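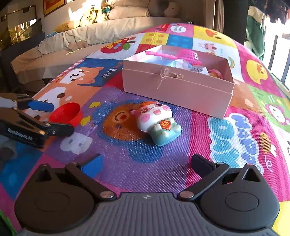
Does keeping a sleep log make a person sleep any better? Going by my own 25 nights of it, the log gets better and the sleep stays where it was.

Sep 19, 2026

Slept from a little before midnight until the garbage truck. Woke once, at an hour I refused to look up, and then looked up so I could write it down. That is my main complaint with the whole method. The booklet from the sleep clinic in Skesville says to record every waking with the time, and in the next paragraph it says to turn the clock to the wall. I have read both paragraphs several times and I still don't see how one person is supposed to do both.

The column for "how rested do you feel, 1 to 10" is another one. Rested compared with what? I put a 6 this morning. I put a 6 yesterday too, after a much worse night, mostly out of politeness. When I leaf back there are sixes nearly all the way down the page, and one 3, from the night I stayed with my sister in Taswood and her heating knocked in the pipes until dawn.

She swears by magnesium. She also swore by the lavender pillow, and before that by the tea that tasted like a wet fence. I took the magnesium for a while and slept the same, only with a bottle on the nightstand that cost me 25 dollars. She says I didn't give it long enough. How long is long enough is never printed on the label, I notice.

Walked to Dralalgate and back after lunch, the long way past the feed store. The clinic likes a walk. I like one as well, so there we agree, though I was walking just as much in February when I had the worst stretch of all. It was colder then, and I had the tax business with Rudd hanging over me, 1181 dollars they insisted I owed and then didn't. I slept fine the week that letter came. Nothing about my diet had changed, nor my curtains, nor the height of my pillow. I did mention this at the clinic and was asked whether I had considered keeping a worry journal. So now there would be two books by the bed.

No coffee since noon. I'll give them the coffee — that one I believe, having tested it by accident at more than one wedding.

Tried the breathing again last night, in for four, hold for seven, out for eight. By the third round I was so busy with the arithmetic that I was more awake than when I started. Gave it up and went over the old bus route to school in my head instead, stop by stop. I don't remember getting past the lumber yard, so maybe there is something in that. Or maybe I was just tired by then.

Bed at eleven tonight, window open a hand's width. Appointment is next week and I am supposed to bring the log. I may fill in the blank night from the start of the month. A 6 would do.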